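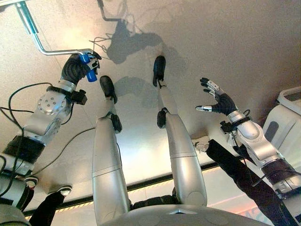

La mano izquierda en el mango azul de la manivela, la derecha libre y abierta.

Usamos cookies propias y de terceros para saber qué páginas se visitan. Aceptar | Configurar | Rechazar

Manivela Besson, kit de ensayo para manipulación humanoide
Zetell · Equipamiento de laboratorio

Hola, soy Ademir Furtado y llevo la parte de ensayos en Zetell. Me han pedido que redacte yo la ficha de la Besson porque soy quien más horas ha pasado con ella, así que perdonad si me enrollo (me voy a enrollar).

La Besson es una manivela acodada, con barra de metal y mango cilíndrico azul, pensada para una pregunta muy concreta: ¿cuánta información de contacto necesita una política aprendida para agarrar un mango y llevarlo por su recorrido sin pelearse con el mecanismo? Parece poca cosa. A mí también me lo parecía, hasta que vi lo distintas que salen las gráficas de par entre dos políticas que, miradas desde fuera, hacen lo mismo.

Lo bonito de una manivela es que el camino ya está decidido. El mango solo puede ir por un arco, y todo lo que la mano empuje fuera de ese arco se lo comen la barra, la muñeca o los dedos. Eso se mide muy bien. Con una caja o una taza acabas discutiendo si el agarre ha sido bueno; con la Besson tienes un número por cada instante, la fuerza que no ha ido a girar nada. En el grupo lo llamamos «fuerza perdida» y con ese nombre sale en el software. ¡Ya es tarde para cambiarlo!

El método

Lo llamamos método Dader y viene documentado en el manual del kit. A grandes rasgos va así: una persona teleopera el robot para grabar demostraciones, se entrena una política con la vista desde la cabeza y las posiciones articulares, y luego se repiten los ensayos con el codificador del eje registrando a 100 Hz. La política nunca ve el codificador. Lo usamos solo para evaluar, y si alguien lo mete en el entrenamiento le pedimos que lo diga claramente en sus tablas, que ya nos ha pasado.

Nuestro conjunto de referencia, el Nalley, tiene 3428 episodios. De ellos reservamos unos 2000 para entrenar y el resto va a validación y a un grupo de prueba con la manivela en posiciones de partida que no aparecen en el entrenamiento. El reparto viene fijado en un fichero. Por favor, no lo barajéis otra vez: si cada laboratorio hace el suyo no hay quien compare nada.

Hay una decisión que nos costó semanas de discusión, y es que el ensayo se hace con una sola mano. La otra se queda abierta y fuera de la tarea, pero sus articulaciones se graban igual. Yo era partidario de quitarla del registro para ahorrar espacio. Perdí la votación y me alegro, porque varias políticas movían la mano libre en cuanto la otra encontraba resistencia, como cuando uno saca la lengua al enhebrar una aguja, y sin esos canales no lo habríamos visto jamás. 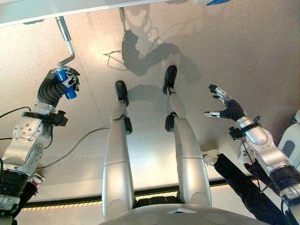
Hojas técnicas Zetell, núm. 232

Mirando desde la cabeza del robot se entiende la segunda dificultad. El antebrazo y la propia mano ocupan buena parte de lo que hay que ver, los dedos envuelven el mango, y lo que queda a la vista para saber por dónde anda la manivela es sobre todo la barra. Encima está la sombra, que cae en el suelo y cambia con la postura. Al principio queríamos eliminarla con luz difusa, y después decidimos dejarla: en un taller de verdad habrá sombras, y una política que se despista con la suya no nos sirve de mucho.

Lo que nos ha salido

Resumo los resultados de junio, que son los que vienen con la versión actual del kit. La política que solo usa imagen encuentra el mango con soltura y lo cierra bien, pero acumula fuerza perdida en la zona alta del arco. Si añadimos las corrientes de los dedos, esa acumulación baja mucho y el giro sale más redondo. Hasta ahí, lo esperado.

Lo que no esperábamos es el agarre. Las políticas con menos fuerza perdida aprietan menos al empezar y dejan que el mango se acomode en la mano antes de tirar. Las demostraciones humanas no lo hacen de forma tan marcada, así que todavía no sé de dónde lo sacan. Tengo una teoría sobre el filtrado de las corrientes, pero hasta que no repita los ensayos con otro filtro me la guardo. Y un aviso: todo esto lo hemos medido con una mano de cinco dedos. Con pinza de dos no lo hemos probado y no me atrevo a prometer nada.

Qué incluye

Manivela acodada con mango azul
Codificador de eje con su cable
Acceso al conjunto Nalley y al reparto fijo
Software de evaluación, con el código de las gráficas
Manual del método Dader en castellano y portugués

El robot y las manos no van incluidos (sí, me lo preguntan). Tampoco la estructura de soporte, aunque mandamos los planos si nos los pedís.

Consejos de montaje

Apretad el eje antes de calibrar, nunca después. Comprobad el recorrido entero a mano, con el robot parado, y fijaos en que los cables del brazo den de sí en el punto más alejado. Si la gráfica del codificador enseña un escalón siempre en el mismo ángulo, casi seguro que es holgura del mango: se desmonta, se limpia y se vuelve a montar.

Para presupuestos y préstamos a grupos universitarios, usad el formulario de la web y poned «Besson» en el asunto, que así me llega directamente. Si ya tenéis resultados propios, mandádmelos también, aunque sean malos. Los malos son los que más me ayudan a corregir el manual.

Compartir · Imprimir ficha

© Zetell. Todos los derechos reservados · Contacto · Aviso legal · Volver arriba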